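I have been sitting on this post since October, mostly out of superstition. Every time I write up a result I like, something in the data comes along and ruins my week. But Hường Đỗ reran the whole evaluation from a clean checkout and got the same numbers I did, so I'm letting myself be excited in public!

Some background for people who don't follow the lab stuff on this blog. For a while now we've been teaching arms to do benchtop work: pick up a pipette, bring it to a beaker, put it back where it lives. It's a nice problem because the objects are so annoying. Everything is clear plastic or glass, everything is thin, and the difference between "grasped" and "almost grasped" is a few millimeters. We train by imitation, so a person drives the arms, we record it, and a policy learns to copy what the person did.

The project is called Zamoneo, which came from a list of leftover names and doesn't mean anything. What it does is simple enough to explain over lunch. A normal imitation policy gets all its camera views all the time, glued together, and is left to work out which one matters. Zamoneo has a small extra network that decides, several times a second, how much to trust each view. I call it the gate. Far from the object, the overview should win. Close in, the wrist camera should take over.

That sounds so obvious that I was a bit embarrassed to propose it. Surely a big enough network learns this without help? With endless data, maybe it does. We had 3,087 demonstrations, and after throwing out the ones with dropped frames or bad time stamps we had 2,487. With that much, the plain policy did something funny: it leaned on the overview almost all the way down and barely glanced at the wrist. You could black out the wrist camera during the last part of a reach and it hardly changed its mind.

Which is a shame, as the wrist view is where all the good stuff is. Take the pipette stand. From close up, the tip cone and the side of the stand are right there, big and sharp, along with the gap you have to get your fingers through.
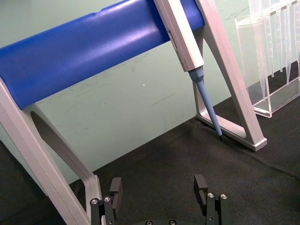

How we trained the gate

My first try was to let the gate learn along with everything else, and it collapsed. It picked the overview in the first hour and never looked back. I tried a penalty for being too sure of itself, and then it sat at fifty-fifty forever (a very polite network, not a useful one).

What worked was Hường's idea, and I want to be clear about that, as people keep congratulating me for it. She said to stop asking the gate which camera is better and start asking which camera would be missed. So during training we blank out one view at a time and measure how much worse the predicted motion gets compared with what the person did. If hiding the wrist view hurts a lot at some moment, the gate gets pushed toward the wrist for that moment. If hiding it does nothing, the gate is free to go elsewhere.

The catch is that this only works if the policy uses the wrist view in the first place, and ours didn't. So there's a warm-up phase where we hide views at random, much more often than feels sensible, until the policy can limp along on either one alone. Then the gate comes in. We switch it on after 400 warm-up passes over a small, hand-picked set of close-range clips. I would love to give you a theory for that number. I tried less and the collapse came back, I tried more and got bored.

The part I keep showing people

Once it trained properly, I plotted the gate over time for single reaches, and the curves are so pretty. The weight sits on the overview while the arm travels, then slides across to the wrist as the fingers get near the thing. We never told it about distance! There's no depth reading going in and no hand-written rule. It found the handover point on its own, and the handover comes earlier for clear objects than for solid ones, which fits my gut feeling about how hard a piece of acrylic is to see from far away.

There's a second bump I didn't expect at all. When one arm moves in front of something the other arm needs, the gate swings back to the wrist early, even far out. With two arms sharing a small table this comes up constantly, because there is always an elbow or a cable in somebody's way. A typical layout for us has the stand, a rack of transfer pipettes and a beaker of water, and with both arms reaching in, a good part of what you want to see from the head is behind metal.
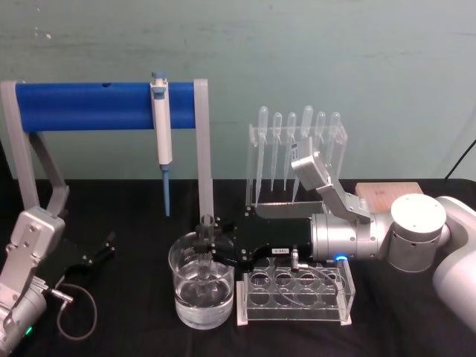
I went back through the old logs with that bump in mind and found that a lot of the plain policy's failures lined up with the same kind of moment. It would lose sight of the target, guess, and close on air. I had been filing those under "bad grasp" for months. They were never grasp problems, they were looking problems, and I feel a little silly for not checking sooner.

For the comparison we ran the plain policy and the gated one on the same set of starting layouts, 38 of them, with objects put back to taped marks between runs. The gated policy finished more of them, and the gain was largest on the tasks with clear plastic. I'm holding the full table for the write-up, where it can sit next to the error bars. On the easy tasks with solid, colorful objects there was no real difference, and I'd be suspicious if there were.

We also swapped in the Zevance backbone in place of our own image encoder, to see if the whole thing was a crutch for weak features. The gap got smaller but it didn't go away. That was the run I was most nervous about, and I did a lap of the hallway when it came in.

Things that still bug me

The gate flickers. Right at the handover it sometimes bounces between views for a few steps and the arm picks up a tiny shiver. Smoothing the gate output fixes the shiver and costs some reaction time. I haven't found a setting I like for both, so for now it's a config option with a grumpy comment next to it.

Water is hard. The surface of a full beaker bends whatever is behind it, and the gate gets confidently wrong there more than anywhere else. Trusting the right camera only helps if one of the cameras has a decent view, and sometimes neither does.

And the blanking test is slow. Every training step turns into several, one per hidden view. With a couple of cameras it's fine. A reader who works on the Dumitrescu setup wrote to ask about six, and my answer was a long sigh. You could probably test a random view each step and average over time. I have a branch for that which runs, and I don't trust it yet.

Code will go up once I've cleaned out the paths that point at my own home folder. The logging tools are already split off as Platum, so if you only want the gate plots you can have those now, and please send me yours if you try it on something that isn't glassware. I'm especially curious about cloth.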